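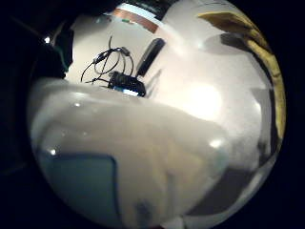
5주차 강의의 주제는 어안 렌즈 영상에서 시각 주행거리계(visual odometry)를 안정적으로 돌리는 방법이다. 지난주까지는 핀홀 모델만 다루었으므로 직선은 영상에서도 직선이라고 가정했다. 손목 카메라에서는 이 가정이 깨진다. 흰색 광택 물체의 윗선이 완만한 돔 모양으로 휘어 있고, 벽 위쪽의 구리색 띠도 같은 이유로 굽어 있다. 물체 표면에는 작고 또렷한 하이라이트가 세 개 맺혀 있다. 코너 검출기는 이런 점에 강하게 반응하지만 하이라이트는 표면에 고정된 점이 아니므로 카메라가 움직이면 함께 미끄러진다. 반면 벽 앞의 검은 케이블 뭉치는 대비가 크고 교차점이 많아 특징점 후보로 쓸 만하다.

1. 카메라 모델
등거리 투영 모델 r = fθ를 기본으로 하고, 왜곡 계수 네 개(k1~k4)를 θ의 홀수차 다항식으로 더한다. 영상 전체를 먼저 펴는 방식은 쓰지 않는다. 주변부 화소가 크게 늘어나 기술자(descriptor) 매칭이 나빠진다. 특징점은 원본 영상에서 뽑고, 좌표만 단위 방향 벡터로 바꾸어 이후 계산에 넘긴다.

2. 마스크
Trisitz 파이프라인은 마스크를 두 장 쓴다.
정적 마스크: 원형 영역 바깥의 검은 테두리와 그리퍼 손가락이 항상 차지하는 영역. 보정할 때 한 번 만든다.
동적 마스크: 포화 영역과 그 주변. 8비트 밝기 임계값으로 찾은 뒤 팽창 연산을 한다.
손가락이 열리고 닫히면 가려지는 범위가 달라진다. 정적 마스크는 완전히 열린 상태와 완전히 닫힌 상태의 합집합으로 잡는다.

3. 특징점 배분
검출기를 그대로 돌리면 무늬가 많은 곳에 점이 몰린다. 영상을 격자로 나누고 칸마다 상한을 둔다. 실습 코드의 기본값은 프레임당 200개이다. 매끈한 흰 표면처럼 무늬가 약한 칸은 비워 두어도 된다. 임계값을 억지로 낮추면 잡음이 점으로 잡힌다.

4. 이상점 제거
방향 벡터 쌍에 대해 5점 알고리즘과 RANSAC을 적용한다. 오차는 화소 거리 대신 에피폴라 평면과 벡터 사이의 각도로 잰다. Nornus 시퀀스의 한 구간에서 나온 결과는 다음과 같다.
전체 매칭: 3,448
마스크와 각도 검사 후 남은 매칭: 1,413
버려진 매칭이 많지만 자세 추정에는 충분한 수이다. 남은 점이 한쪽에 몰려 있지 않은지는 따로 확인해야 한다. 단안 영상만으로는 스케일이 정해지지 않으므로 IMU 사전적분 항을 함께 최적화한다. 슬라이딩 윈도 크기는 21프레임이다.

5. 실습 과제
(1) Hoekstra 저장소의 fisheye 브랜치를 받아 투영 함수와 역투영 함수를 완성한다. 왕복 오차를 θ에 대한 그래프로 그린다.
(2) 동적 마스크를 켠 경우와 끈 경우의 인라이어 비율을 비교한다.
(3) 격자 배분을 끄고 같은 시퀀스를 다시 돌린다. 회전 오차가 커지는 프레임을 세 군데 골라 원인을 적는다.

보고서는 두 쪽 이내로 쓰고 코드와 함께 제출한다. 제출 마감은 2025년 4월 4일 금요일이다. 보정 파일에 관한 질문은 Willy Van Rooij 조교에게 한다. 다음 주에는 루프 폐합과 지도 재사용을 다룬다.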